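Tamiru notebook, cup transfer collection
February 14, 2019

Got the Bramevach scene loading cleanly before lunch, so the whole afternoon went to demos. What a relief after the week we had with the collision meshes! Task is the same as in the planning notes: pick a cup out of the blue tray, carry it over to the round tray, set it down upright, back off.

Did 16 takes by hand with Dagim driving and me logging. Wrist view is recorded on every one of them now. I was worried it would be too plain to learn anything from when the gripper is over the round tray, but I like it a lot more after scrubbing through. The dark hub and the bar give the policy something to hold on to, and you get the curve of the wall as well. 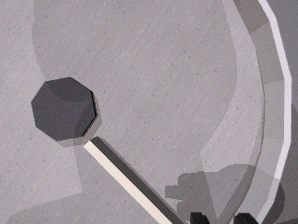

Tsehay Wako: I'd keep the wrist view but randomize the light direction before we collect any more. If the shadows always fall the same way, the model will learn the shadows and we'll be back to the Futley mess.

Fair point, and easy to do at reset. Added a light jitter setting to the scene config (default off, turn it on for anything collected after today). Takes from this afternoon are all fixed light, so they go in their own folder and we can compare the two.

Threw out 3 takes. In 2 of them the recorder started after the arm was already moving, which is my fault, I hit the key late. The other one had a cup sunk partway into the tray floor at reset. Carola has a fix for the spawn height and I'll pull it tonight.

Overview camera is good too. I moved it back so the base and both trays fit, and now you can follow the entire reach without switching views.
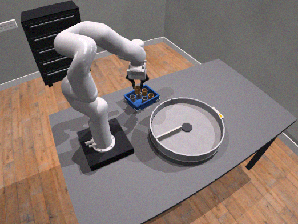 Overview camera: gripper above the cups in the blue tray, round tray alongside.

Big lesson of the day – slow down on the approach. Dagim's early takes were quick and pretty to watch, but the last bit before the grasp was only a handful of frames and that's the part we need most. After we capped the speed near the tray the action traces got so much smoother. Really pleased with those.

Also trying to mix up which cup gets picked. It's tempting to go for whichever one has the most room, and then the set is full of easy grasps. Close-up camera helps with judging finger clearance when cups are standing near each other, and I want it on for every take from now on. 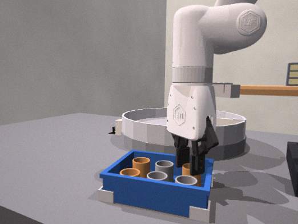
For next session

Light jitter on. Speed cap stays where it is.

Saron wants another 5 takes with the gripper starting from the far side of the round tray. Good idea, we have none.

Check timestamps between the wrist and overview streams. Looked fine by eye but I haven't run the Cokach script on them.

Ask Asnakech about disk space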